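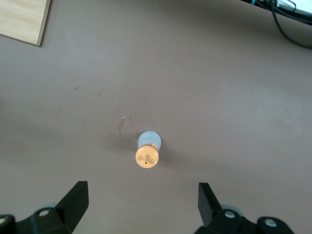 22nd January

Bench 2, glue and small dispensers. Carrying on from the leak notes in October, which stopped halfway through because the shelf had to be cleared.

What started this again: three of the small squeeze bottles in the Burkby drawer had crust around the nozzle, and the drawer liner had a tacky patch under them. The liner is now in the trash. Wiped the drawer with a damp cloth, then a dry one, and left it open over lunch.

The bottle I worked with today is one of the little ones with the pale blue body and the orange cap. It went on its side on the brown tabletop, cap toward me. There is a looping smear of liquid just off the blue end, with a thin trail running back toward the bottle, and a few separate drops further out. Two very small ones sit right by the smear. I had expected anything on the table to be at the nozzle end, so I am writing down where it was before I forget.

Possible ways to get liquid on that side:
- body has a pinhole or a split seam
- liquid runs back along the body while the bottle is upright, then comes off when it is laid down
- drips from filling, nothing to do with the bottle at all

Third one seems most likely to me but I can't rule out the first without a proper test. Filling over the same table we test on is a bad idea and we should quit doing it. The tray is meant for that. It was under the sink, full of clamps.

Test plan, same as October with one change:

1. Fill with water plus a drop of food color. Plain water is too hard to see on the brown top unless you get your head down low and look across it.
2. Dry the outside with paper towel, including the rim of the cap and the groove where the cap meets the body. The groove holds more than you would think.
3. Weigh.
4. Lay on its side on a fresh paper towel, nozzle over the towel too.
5. Leave 13 minutes. Weigh again, look at the towel.
6. Repeat upside down in the rack.

The change is the paper towel. In October we laid them straight on the tabletop and argued afterward over which drops were ours.

First run, on its side: towel clean along the body, one colored dot under the nozzle. Weight the same before and after as far as our scale can tell, and our scale is not much good at this end. It was bought for parcels. Asked Nikolaidis for a price on a better one last fall and still have the quote somewhere.

Second run, upside down: a ring of color on the towel the width of the nozzle. Body still clean. Squeezed the body gently between two fingers for a few seconds and got a bead at the tip and nothing anywhere else. So no split seam in this one, at least not one that opens with light pressure.

Third run, on its side again with the cap backed off a quarter turn: color came through at the join and spread quickly. Stopped early and mopped up. That is a pretty clear result. A cap that is a little loose will leak at the join, and it doesn't look loose. I could only feel it by comparing with a tight one.

Went through the rest of the drawer by hand after that. Of the three crusty ones, two had caps that turned further with almost no effort. The other was tight but had dried stuff packed into the nozzle, so that one is a separate problem. Soaked its cap in warm water in the jar by the window. Please don't throw the jar out.

Tightening: hand tight, then stop. I tried going past that on a spare from the Trondarura box and the thread skipped, and now the cap won't hold at all. Spare is marked with an X in grease pencil and is in the reject tub. Don't put it back in the drawer.

On the table itself. The brown finish does fine with water and with the thin glue if it is wiped up the same hour. It does not do fine with the solvent from the Wollumbridge kit, see the dull spot at the far end by the vise. Dried glue comes off with the plastic scraper. The metal one is hanging up again and it should stay hanging up. Little drops are the ones that get missed. A wipe straight across picks up the main puddle and leaves the strays, and then a sleeve finds them. I've been doing a second pass from the back edge forward with a clean side of the cloth.

Storage. Lying flat in the drawer is the worst position for these going by the third run. Made a rack from the scrap pine strip, holes drilled to take the body so the nozzle points up. First hole was too tight and I had to ream it out with sandpaper around a dowel. The others are fine. Rack is a little tall for the drawer, so for now it lives on the shelf above, left side, next to the sandpaper.

Label in pencil on the rack: CAPS HAND TIGHT, WIPE NOZZLE, STORE UP.

Stock: box on the lower shelf says 295 caps on the lid. That number is old. The order sheet taped inside the cabinet door says 351. I didn't count them and am not going to, but someone ordering more should look in the box first instead of trusting either one.

Still to do:
- rerun the side test overnight with a tight cap
- check the cap in the soaking jar, poke out the nozzle with the thin wire if it has softened
- new liner for the drawer, cut to 7 inches at the short end, the last one bunched up at the back
- clamps need a home so the tray can be used as a tray
- find the scale quote

Left the overnight one set up on the bench by the wall on a doubled paper towel, started at closing. Write the weight on the towel before you move it.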